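Clunley Public Library
2024-09-23

1/5 The Clunley Public Library will begin its winter reading program in January. Registration is open now to all cardholders, and there is no fee.

2/5 Last winter 462 readers finished the program and logged 2,730 books between them. The goal this season is 3,000.
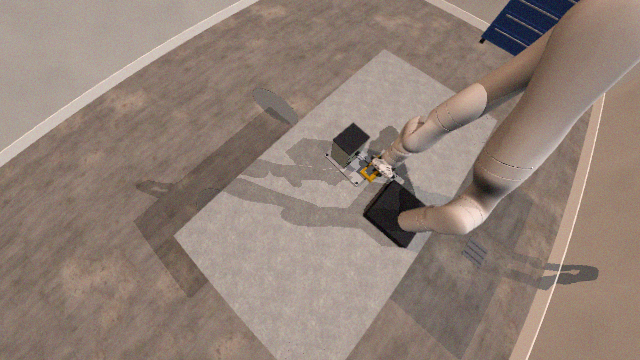
3/5 Reading logs may be picked up at the Marulanda Street branch or at the main desk. Families may share one log – please write each reader's first name beside the title.

4/5 Audiobooks and large-print editions count toward the total. Magazines do not. Readers under 16 need a parent or guardian to sign the registration card.

5/5 Questions about the program should be directed to Botond Kovács, Head of Adult and Family Services, at the main desk. Renewals and holds are handled separately – please call the circulation office.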